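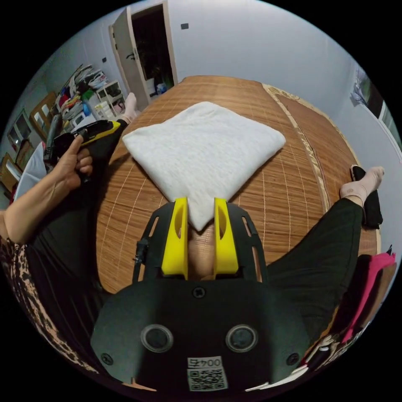

**Home collection group, Monday check-in**
2 May 2022, Beltdale office and by phone

Present: Eulalia Paredes (chair), Harsh Agarwal, Snežana Ristić, Marisol Pacheco (notes)
Apologies: Elba Fuentealba

**1. Notes of the last meeting**

Accepted with one correction. The Saavedra homes were listed under the wrong coordinator. They belong to Elba.

**2. Towel folding**

Snežana reported 52 episodes uploaded from the homes, of which 43 passed review. The rest were sent back. The usual fault was the recording being stopped while the grippers were still closed on the cloth. The written instructions say to open both grippers and pull back before stopping, but the line is on the second page and people miss it. Snežana will move it to the top.

Harsh asked whether collectors may sit on the bed to work or have to stand beside it. Eulalia said either is fine. The model should see both. Legs and feet in view are not grounds for rejecting an episode.

Marisol asked about woven mats and patterned covers. Agreed to keep them. No one is to change their bedding for a session. The surface should be entered in the notes field, and "bed" alone is too short an entry. "Bed, bamboo mat" is enough.

**3. Gripper labels**

Two uploads came in under the wrong gripper number. Harsh thinks the numbers were typed by hand. Collectors should scan the QR code on the sticker before each session. He will check whether the upload page can refuse a typed number.

**4. Next task**

Misetti has asked for T-shirts next. Eulalia would like more towels first, mainly starts where the towel is crumpled or lies at an angle. Snežana agreed. T-shirts held over until Elba is back.

**5. Actions**

- Snežana: revise instruction sheet, send to all homes
- Harsh: upload page, QR scan
- Marisol: tell Misetti that T-shirts will wait
- Eulalia: ask Vundix for a price on spare finger pads

Meeting closed at noon.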